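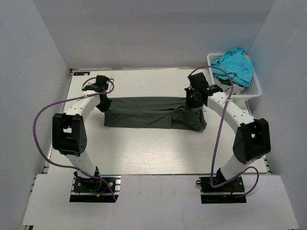

Gwilliam asked under my last post why I train on only one kind of cloth if I want the policy to fold everything. It is a fair remark and it brings me to my problem, so I make a new thread of it.

I try to repeat the result from the Omberg paper on garment flattening with two arms. They collect demonstrations by teleoperation, then they train one policy for both arms together. In the paper the second stage (pull the crumpled end out until the garment is a long strip) works nearly always. With me it works when one end is already flat, but the policy often grips two layers instead of one and then the fold travels with the gripper. I have 1209 demonstrations, of which 286 begin from a half flat state. Should I collect more, or is something wrong in the method?

Thank you in advance, and excuse my English.
Vomotex
June 8, 2021

Ronent

Before you collect more, look at which demonstrations you keep. In my experience the problem with two layers comes from the operator. When I teleoperate, I also take two layers sometimes, I shake the cloth a little and it comes free. The policy learns the grip but it does not learn the shaking, because the shaking is different every time. I removed all episodes with a second try at the same corner and trained again. The number of episodes became smaller and the result became better. I do not say this will be the same for you, but it costs only one training run.

Also please check how you sample the start states. If the half flat ones are a small part of the set, you can give them a weight of 2 in the batch. I would do these two changes separately, otherwise you will not know which one has helped.

For the dark garments I had to change the exposure also. The folds were nearly black in my recordings and the edge of the upper layer was lost.

tablecloth_k

more data. always more data

Gwilliam

I still think one cloth is too few, but Ronent is right about the second tries. I would add that the Omberg authors report their rate after 2 attempts per garment. It is written in the appendix, under the table. If you count only the first attempt, your number and their number cannot be compared.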